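House rules for home robot trials: the gallery
Last updated: 23/11/2020

Hello and welcome to the picture page that goes with our house rules! The written rules run to 14 short paragraphs, and Ermira Zupan and I have been fussing over them since January. They cover what we expect of anyone running an arm in an ordinary living space, with ordinary furniture and ordinary crockery, and I am so pleased that people outside our little group have started using them. Barnabás Kocsis has already sent in two pages of corrections (all good ones, all going in).

The pictures here go with the paragraphs on grippers and on tableware. Click through to the rules if you want the full wording, but I think they make more sense once you've had a look at the work. 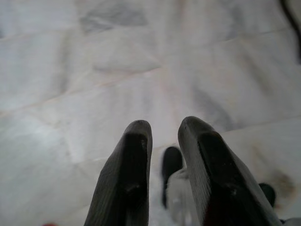 Paragraph 4, fingers and pads. Both fingers open over the marble floor, with a few scuffs and pale specks on the dark pads.

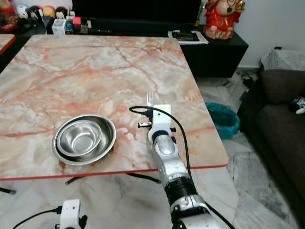
Paragraph 9, tableware. One steel bowl nested in another, and a fork held at the end of the arm.

Paragraph 9 is the one I get most letters about, and I love it, because it came out of a proper argument. Rigoberto Trujillo wanted a flat ban on anything with a point. Ermira wanted cutlery treated like any other object, as people who need help at mealtimes need a fork as much as a spoon! What we settled on is a speed limit of 90 millimetres a second for pointed items, and a clear space of 300 millimetres on every side with no hands in it while the arm is live. We also ask for tines to point away from whoever is at the controls. With the fork in the second picture the tines point up and away, just above the white mount, so you can see at a glance which way they face, and that is exactly what I'd like a newcomer to check first. Cables come next, in paragraph 10. Leave enough slack for the full reach of the arm, then walk the whole length before you switch on.

Pads get a wipe and a look over at the start of every session, and a note in the log if the wear has changed. Lajos Lengyel keeps the log template and will happily send you a copy.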